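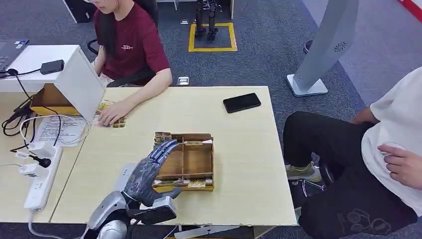

Westska: a card game about river towns
Final project report, Game Design Studio
Submitted by Wekesa Nzioka, 4th January

1. What we set out to make

Westska started as a scribble on the back of a bus timetable and ended up as a real, playable card game, which I'm still pretty thrilled about! Players look after a small town on a river called the Brodik. Each turn you draw from two decks, trade with whoever is downstream of you, and try to get your goods to market before the water level drops. I wanted something a family could learn from a single sheet of rules and finish before dinner got cold.

My project partner Sanna did nearly all the artwork and I did the rules, the balancing and the box. We swapped jobs for a week in August (a good idea, even if my fish had to be redrawn).

2. The cards

The final set has 40 town cards and 25 river cards. Early on we had many more, and play-testers kept stopping to read. Cutting them back hurt a bit, especially the ferry cards, but the game got so much quicker that I stopped missing them within a couple of rounds.

Colour was the other big change. The first prints were all greys and blues and everybody mixed the decks up when packing away. Sanna went back and gave them stronger patterns, and after that people could sort them without reading a word.

3. The box

I'll admit this was my favourite part. A game with separate decks needs somewhere for them to live, and a plain cardboard tray let everything slide into one pile the moment you picked it up. So I made a shallow open wooden box with thin wooden dividers and a long channel down the centre. The cards go in the compartments and the channel is left for whatever is in play.

The first version had dividers that were too tall. You had to pinch a card by its very corner to get it out, and the corners went furry. For the second I lowered them and widened the front compartment so a row of cards can lean back and be flicked through with one finger. It made a huge difference. It also looks lovely on a table, and players reach for it straight away.

What I would still fix: the box has no lid, and one divider near the back is a touch crooked. Sanding the inside corners is fiddly once it's all glued, so next time I'd sand every piece first.

4. Play-testing

We ran 3 rounds of testing in the studio, with players seated at an ordinary desk and the box within reach. The questionnaire came after the game, never during. The best comments were the ones people blurted out while playing anyway. "Can I steal your bridge?" turned into an actual rule.

The hardest thing to get right was trading. In the first round nobody wanted to swap anything, so we made the river cards worth more to your neighbour than to you. By the last round the table was properly noisy.

5. Where it goes next

Sanna is already sketching an expansion called Ekora, set at the river mouth, with tides. It will need its own compartment, so I get to build another box.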